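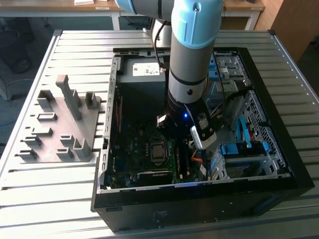
30 Apr 2019
By Ye-ji Ra

The worst fault we had at the Stondberg refurbishing shop last year made no noise and tripped no alarm. An arm was seating memory modules in used desktop computers. One of its force readings had drifted, so it pressed harder than it believed it was pressing. It went on like that through 693 machines before a customer rang to say that two of his would not start.

When we opened them up we found hairline cracks in the boards beside the memory slots. Most of the others had passed our tests and been sent out. Some of them are probably still running. I would not like to guess for how long.

The first response was to blame the sensor. Kikov, who supplied the arm, sent a new one within days and the matter was marked as closed. I think that was a mistake, and I said so then. Sensors drift. A person doing the same job would have felt that something was off, or heard a creak, and stopped. We had taken the person away and put nothing in their place.

What we should have had was a dull weekly check: press the gripper against a load cell, write down the number, compare it with last week's. It takes a few minutes. The manual does mention it, in a section on yearly servicing, but yearly is no use to a shop that puts 200 machines a week through one cell. By the time the service was due in August the damage was done.

I also think our safety rules look in the wrong direction. At Stondberg we had a light curtain, a stop button at each end of the bench and a speed limit on the arm, and I am glad of all of them. They protect the people standing nearby. They do nothing for the person who later plugs in a cracked board at home. A board that fails under power can get hot, and a family computer often sits on a carpet with dust in the fan.

The recall cost us £2,564 in postage alone — more than a decent load cell and the time to use it. Kettani, who buy from us for schools, now ask to see the check sheet with every delivery. They are right to ask. I would like to see other buyers do the same, and I would like the makers to print the weekly check on the first page of the manual.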